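Home | Tickets | Knowledge Base | Downloads | My Account

Ticket 800 - Gripper drifts down during remote demos, kitchen sim
Product: Feltevum teleop client
Opened by: Adanech Ejigu, Grestdale
Assigned to: Nathalie Koster
Opened: 3/13/26
Status: Waiting on customer

Problem

I am recording demonstrations in the simulated kitchen with the hand controller. The task is to take the cutting board out of the sink and lay it on the counter next to the white dish. When I let go of the clutch button and squeeze it again, the arm sinks before it follows my hand. It happened in 5 of 21 demos. The other demos replay fine. Wrist view from the session:

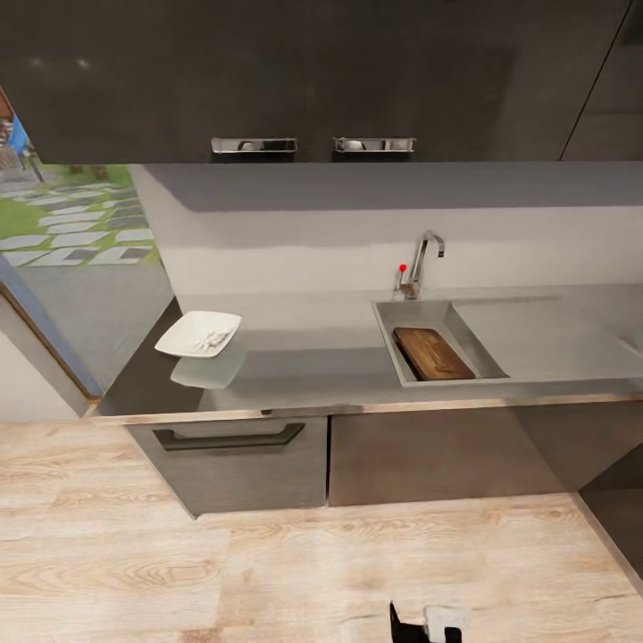

Steps tried

1. Restarted the client and reloaded the kitchen. No change.
2. Lowered the hand-to-arm scale. The drop got smaller but did not go away.
3. Swapped the controller for our spare. Same drop.
4. Drove the arm with the keyboard only. No drop, but it is too slow for recording demos.

Reply - Nathalie Koster

Thanks for the step list. Keyboard mode doesn't use the clutch, so I would look there first. Please turn on "Hold pose on release" under Input and record a few more. Also send me a view where the gripper is low, with the log from the same session.

Reply - Adanech Ejigu

Hold pose was off. I turned it on and the drop is gone at counter height. Down low I still get a small jump when I squeeze the clutch. Log is uploaded.

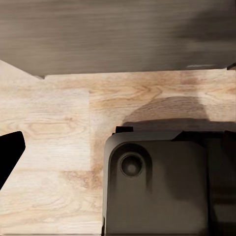 Wrist view, gripper over the pale wood surface.

Reply - Nathalie Koster

Got the log. The jump comes from the controller origin, which is still the one saved at startup. Press Recenter before the first squeeze of each demo and leave hold pose on. Please delete the five bad demos before you train - trimming them will leave the jump in the action data. Let me know how the next batch goes.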